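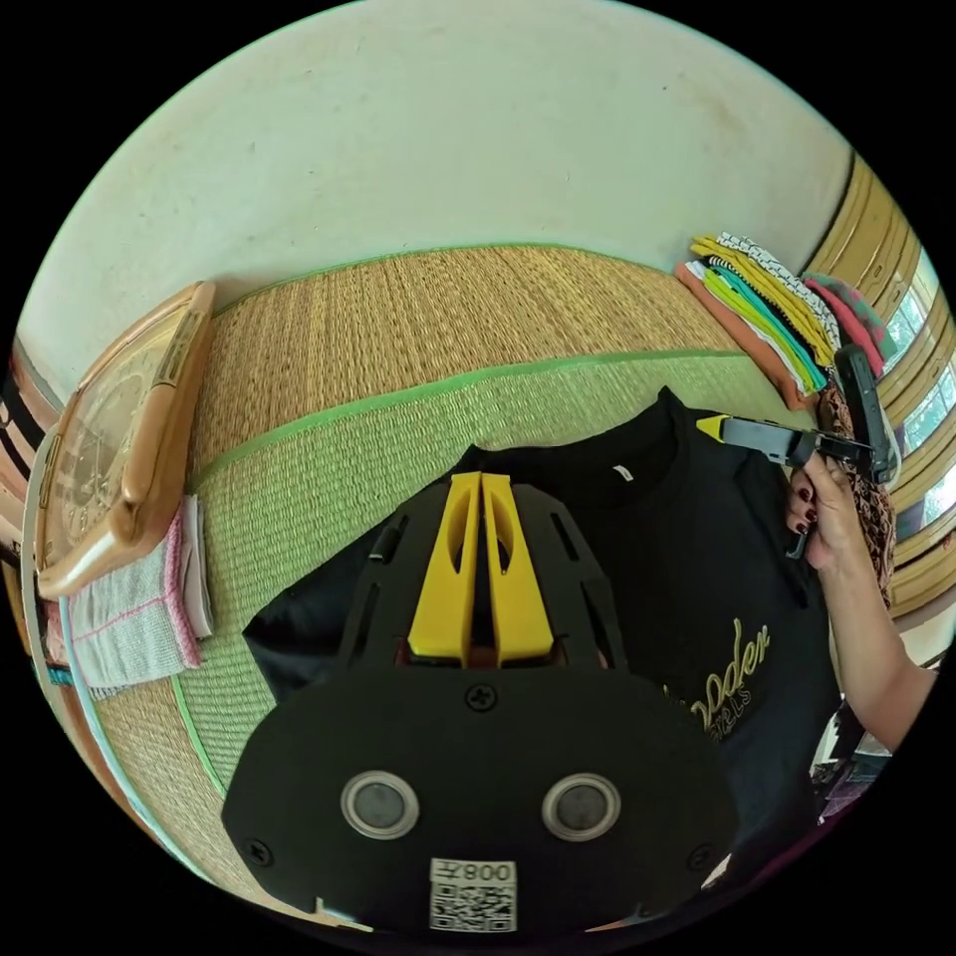
Garment Room with Tatami Floor, Banerel House

The Garment Room is a furnished domestic room maintained by the Wostside Institute of Household Practice for the sorting, folding and storage of everyday clothing. It is available to enrolled groups, partner organizations and individual members throughout the year. The floor covering, the storage furniture and the fittings are listed on this page with the conditions of use that apply to each.

Floor covering

The working surface of the room is the floor itself, which is laid with woven tatami matting in a tan straw texture with bright green edging. Garments are spread directly on the mat. A T-shirt can be laid out flat with the sleeves extended and the collar straight, and there is space on either side of it for a person to kneel or sit.

Members often use the green edging as a guide when lining up a hem or a shoulder seam. This is permitted. Pins, chalk and adhesive tape are not permitted on any part of the matting, including the edging. Outdoor shoes must be removed before stepping onto the mat. Damp laundry must be fully dried before it is brought into the room, and steam irons may be used only in the utility room across the hall.

The matting is swept along the direction of the weave after each session. A soft brush is provided for this purpose and should be returned to the utility room after use. Any loose thread in the edging should be reported and left alone. Repairs are carried out by Mikkel Kvaran, who inspects the floor every November and replaces worn sections as needed.

Wardrobe

The principal piece of storage furniture is a tall wooden wardrobe with curved tan panels and vertical molding. A mirror is set into it. The wardrobe stands along one side of the room and remains there at all times. It may not be moved, even by a short distance, as the matting beside it has been fitted to its present position.

Folded clothing should be stacked with the heaviest items at the bottom. Stacks are to be kept low enough that a single garment can be taken out without disturbing the others. The maximum hanging load is 12 kilograms, evenly distributed. Coats and other heavy outerwear are to be stored in the hall closet.

The mirror should be cleaned with a dry cloth only. Liquid polish has in the past run into the molding and left marks that were difficult to remove.
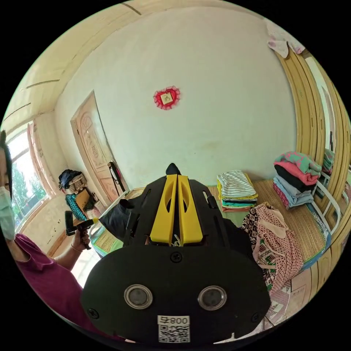 The Garment Room, with the wardrobe, the carved door and the storage corner.

Door, window and walls

The carved wooden door has a sunburst pattern near the top and ornate panels below. The carving is dusted by Institute staff and should not be wiped by users. The door may be left slightly open during sessions to allow air to circulate, but nothing should be hung on the carved surface. Bags may be hung on the wall beside it.

The window has white frames and overlooks trees. A pink patterned curtain may be drawn when dark or strongly dyed fabrics are being sorted in direct sun. The walls are a pale cream, and the ceiling is finished in pale yellow wood. The large central wall is kept mostly bare, with a small red heart-shaped ornament near its center. Users are asked not to add notices, hooks or shelving.

Baskets and boxes

A woven wicker basket in the corner by the door is intended for clothing that has not yet been sorted. Knitted garments should be placed there with care, as the weave can catch on open stitches. A cardboard box may be kept in the same corner for items set aside for donation. Boxes are collected on request and should be closed before collection. Drinking water is allowed in bottles with a cap. All other food and drink must be kept outside the room.

Recommended handling of printed garments

Printed shirts form a large part of the clothing handled in the room. The following procedure is taken from the Institute's garment handling notes, compiled by Gunhild Ketilsson:

Lay the shirt flat and smooth the body from the collar toward the hem.
Check the label at the inside of the collar for care instructions.
Fold the sleeves inward without creasing across raised lettering.
Fold the body upward in two or three stages, depending on the depth of the shelf.
Store with the print facing inward if the garment will be kept for more than a season.

The same procedure may be used for short-sleeved tops without a print, in which case the final step can be omitted.

Availability and booking

The room may be reserved for up to 8 hours in a single day, and a group may not exceed 11 persons. Requests are handled by the bookings office under Hanne Brynjólfsdóttir. Evening sessions are shortened during Ramadan, and the revised hours are posted at the main entrance of Banerel House.

The Garment Room and its contents are entered in the Institute's furnishings register, which at present covers 2,005 items. Requests to borrow individual pieces for use elsewhere are considered by Bjartur Eskildsen. The wardrobe, the matting and the door are permanent fixtures and are excluded from loan.

Damage of any kind should be reported on the day it occurs, using the form kept at the front desk. Fees are not charged for ordinary wear to the matting.

Last updated: 1st February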